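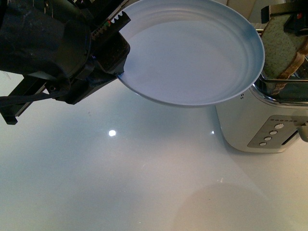
Section 4: Connecting the Under-Sink Water Filter

Applies to the Langlois L2 twin-cartridge unit, supplied with the Mirkar faucet adapter. For the single-cartridge unit, use the separate leaflet in the accessory bag.

4.1 Before you start

Read this section to the end before you shut off the water. Allow enough time to finish the job in one session. The cold supply to the kitchen faucet stays off from step 1 of 4.3 until the leak test in 4.5.

Check that the cold water pressure at the sink is no higher than 100 psi. If it is higher, or if you do not know the pressure, have it measured. A pressure-reducing valve (not supplied) must be fitted ahead of the filter where the pressure exceeds this limit.

The unit is for cold water only. The incoming water must be between 40 and 100 degrees Fahrenheit. Do not install the unit in a garage, crawl space or cabin that is left unheated in winter.

You will need:
Adjustable wrench
Phillips screwdriver, No. 2
Pencil and tape measure
Bucket and two dry towels
Utility knife with a new blade
Flashlight

CAUTION: Do not use pipe dope or liquid thread sealant on any plastic fitting. These products can crack the filter head weeks after installation. Use only the seals that come with the unit.

4.2 Mounting the bracket

1. Clear the cabinet and wipe the side wall dry. Keep the countertop next to the sink clear for tools and fittings.

2. Hold the bracket against the side wall with the arrow pointing up. Leave at least 2 inches between the bottom of the cartridges and the cabinet floor. The cartridges drop down when they are unscrewed and cannot be changed without this gap.

3. Mark the two keyhole slots with the pencil.

4. Check the thickness of the cabinet wall. The screws supplied are 5/8 inch long and will come through a thin panel. Use shorter screws if needed.

5. Drive both screws, leaving the heads proud of the wall by the thickness of a coin. Hang the bracket and tighten.
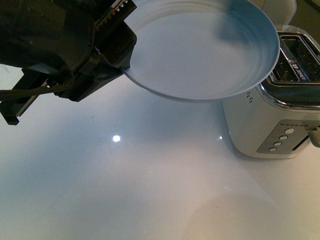 6. Slide the filter head down onto the bracket until it clicks. Pull forward to check that it is locked. Do not fit the cartridges yet.

Note: If the cabinet wall is tile or metal, do not use the supplied screws. The Provov stand (part P-40) holds the unit upright on the cabinet floor and needs no drilling.

4.3 Connecting to the cold supply

1. Close the cold water shutoff valve under the sink by turning it clockwise. Open the faucet on the cold side and let it run out. If water keeps flowing after a minute, the valve does not close fully. Stop here and shut off the main supply to the house.

2. Place the bucket under the shutoff valve. Loosen the nut that holds the faucet supply line to the valve and let the line drain.

3. Screw the Mirkar adapter onto the valve by hand. It should turn freely for at least three full turns. If it binds sooner, back it off and start again – cross-threading is the most common cause of leaks at this point.

4. Tighten the adapter a further quarter turn with the wrench. Hold the valve body steady with your other hand so that the pipe behind it does not twist.

5. Reconnect the faucet supply line to the top of the adapter. Reuse the rubber washer only if it is soft and has no cuts.

6. Cut the blue tubing to length with the utility knife. The cut must be square. Allow a gentle curve with no kinks, and leave enough slack to lift the filter head off its bracket.

7. Push one end of the tubing into the side port of the adapter until it stops, then push a little harder. The tubing should travel another 1/2 inch past the first resistance. Tug to confirm that it holds.

8. Push the other end into the port marked IN on the filter head.

CAUTION: Reversing IN and OUT will not stop the water, but it will push loose carbon back through the first cartridge and into the drinking line. Check the markings with the flashlight before you go on.

4.4 Connecting the drinking faucet

The drinking faucet needs a hole 7/16 inch across. Most sinks have a spare hole under a chrome cap or can give up the soap dispenser hole. The base plate covers an opening up to 1-1/4 inches.

Drilling a new hole in stone, porcelain or glass-faced countertops is outside the scope of this manual. On laminate and solid-surface tops, cover the spot with masking tape, drill from above and run the drill slowly for the last few turns.

1. Place the black rubber ring, then the base plate, over the threaded stem of the faucet.

2. Lower the stem through the hole. Position the handle where it can be reached without leaning over the main faucet.

3. From below, fit the plastic spacer, the lock washer and the nut. Tighten until the faucet no longer turns by hand.

4. Push the white tubing into the bottom of the stem and the other end into the port marked OUT.

Choose the position of the spout with daily use in mind. A glass or a small pitcher should fit under it with room to spare, and drips should fall into the bowl of the sink. Keep the spout clear of the part of the counter where small appliances are plugged in and food is prepared.
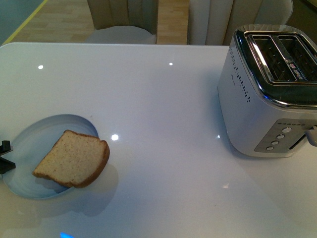 The spout swivels through a full circle but has a light stop at the halfway point. Turning it past the stop does no harm. If it feels stiff, loosen the nut below by an eighth of a turn and try again.

4.5 Fitting the cartridges and testing

1. Wash your hands. Remove the film from both cartridges and keep your fingers off the open ends.

2. Check that each cartridge has one O-ring seated in its groove. Wet the O-ring with plain water. Do not use grease or cooking oil.

3. Fit the cartridge marked 1 on the IN side and the cartridge marked 2 on the OUT side. Turn each one to the right until the line on the cartridge meets the line on the head.

4. Open the drinking faucet.

5. Open the cold shutoff valve slowly, over several seconds. Air will spit from the spout. Gray or black water at first use is fine carbon and is normal.

6. Let the water run for 7 minutes, then close the drinking faucet.

7. Dry every joint with a towel. Wait 10 minutes and feel each joint with a dry finger. Check again after one hour and again the next morning.

If a push-in joint drips, close the valve, open the faucet to release the pressure, press in the collar and pull the tubing out. Trim 1/2 inch from the end and push it back in. A drip from the top of a cartridge means the O-ring is pinched or missing.

Do not drink or cook with the water from the first 2 gallons after the initial flush. It can be used on houseplants.

4.6 Cartridge life

Replace cartridge 1 after 7 months and cartridge 2 at every second change of cartridge 1. Replace either one sooner if the flow drops to a trickle or the water tastes of chlorine. Homes on well water with visible sediment will need to change cartridge 1 more often – in some areas the load is heaviest in May, after the snowmelt.

Write the installation date on the label inside the cabinet door. The unit has no timer.

Replacement cartridges are sold by Hundance under part numbers H-401 (cartridge 1) and H-402 (cartridge 2). Older cartridges with a white collar do not fit this head and must not be forced.

If the house will be empty for more than two weeks, close the shutoff valve and open the drinking faucet to release the pressure. On return, flush for 7 minutes before use.

Section revised November 1, 2023. Replaces all earlier versions of Section 4. For winter storage and disposal of used cartridges, go to Section 5.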